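**FOR IMMEDIATE RELEASE**

Urnham, 13 Jan 2018

# Student Robotics Club Enters Tidying Contest, Practices on Other People's Belongings

The Urnham Robotics Club will send a team to the Corstead Open in May, where student-built software will compete to put household objects into bins without dropping, crushing or launching them. The club has entered the two-arm division for the first time. It has 8 members, one long table and a supply of toiletries that has outgrown its shelf.

The contest is simple to explain and has so far been hard to do. Each team gets a table, a set of bins and a pile of things from an ordinary home. Two robot arms must sort the things into the bins, and judges award points for every object that ends up where it should. A perfect run is worth 600 points. The club's best practice run this winter scored 106, and the members would like it known that this was a large improvement.

"Our first score was a negative number," said Araceli Lozano, the club's president and author of most of its grasping code. "We had to write to the organizers to ask whether that was allowed. They said it hadn't come up."

Points are lost for objects on the floor, objects in the wrong bin, and any contact between the two arms that a judge can hear from the back row. Soft things score higher than hard things. A bottle stays the shape it was when you looked at it, more or less. Cloth has its own ideas, and a gripper that closes neatly on one fold often leaves the rest behind.
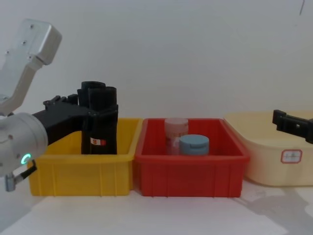 *Reading time: 4 minutes*

The club's sorting program is called Hilero. It decides which arm should reach for which object, picks a place to grab it, and then tries to put it down upright. The last part was added in the fall after a run in which everything landed in the correct bin and a good deal of it landed on its head. The rules don't ask for upright. Lozano does.

Practice uses colored plastic bins, yellow and red among them, with bottles and other containers from members' homes. Soft items are harder to come by. Anyone who leaves a hat or scarf in the clubroom overnight should expect to find that it has been part of the training set.

Hugo Barroso, who teaches physics at the school and has advised the club for three years, describes his duties as signing forms and standing near the stop button.

"They don't need me for the programming, and they've been kind about how they let me know," Barroso said. "I did suggest slowing the arms down by half. That was my big contribution, and the score went up, so I plan to mention it often."

The two-arm division is harder than it sounds, and it doesn't sound easy. With one arm, a mistake is just a mistake. With two, each arm has to know what the other is up to, and for much of November neither did. Both would set off for the same bottle, stop a short distance apart and wait. The longest of these standoffs went on until somebody needed the outlet. Hilero now settles the matter by giving the object to whichever arm is closer - ties go to the left arm, which has led to some feeling among the members who look after the right one.

The club has kept a log of every practice run since September, and it recently passed 500 entries. Most are short. The entry for run 212 reads, in full, "no." Lozano says the log is the most useful thing the club owns after the arms themselves, as it showed that nearly all of the dropped objects were dropped at the rim of a bin, during the last bit of the move. The arms now lift higher before crossing the rim. Runs take longer, and the floor is cleaner.

**What the team will be working on before May**

- Grabbing soft items without pulling them apart or folding them into something the software no longer recognizes
- Reaching into a bin that already has things in it
- Reading labels on bins, including labels written by hand, including Hugo Barroso's hand
- Finishing inside the time limit, a rule the team has been treating as advice

The third item matters more than it did last year. Corstead has announced that some bins will be assigned by label this time and that the labels may be moved between rounds. The club's test labels have been written by several people for variety. Barroso's are kept for the end of the session, when morale can take it.

Members meet after school in the old typing room. New members are welcome through the end of the month and don't need to know how to program. They do need to be able to reset a table the same way many times in a row, and to stay calm when it's undone in under a minute. Families and neighbors can watch a full practice round at the club's open afternoon in Esteban Hall, one week before the team leaves for Corstead. Seats are free, though the front row will be set back a little farther than it was last time.

The club is also accepting donations of empty bottles with their caps, small towels and clean laundry that the owner is in no hurry to see again. Items can be left at the school's front office, marked "Robotics." Please print.

**Media contact:** Araceli Lozano, Urnham Robotics Club, through the school's front office. Interviews can be arranged before or after practice. During practice she'll be under the table looking for a cap.

###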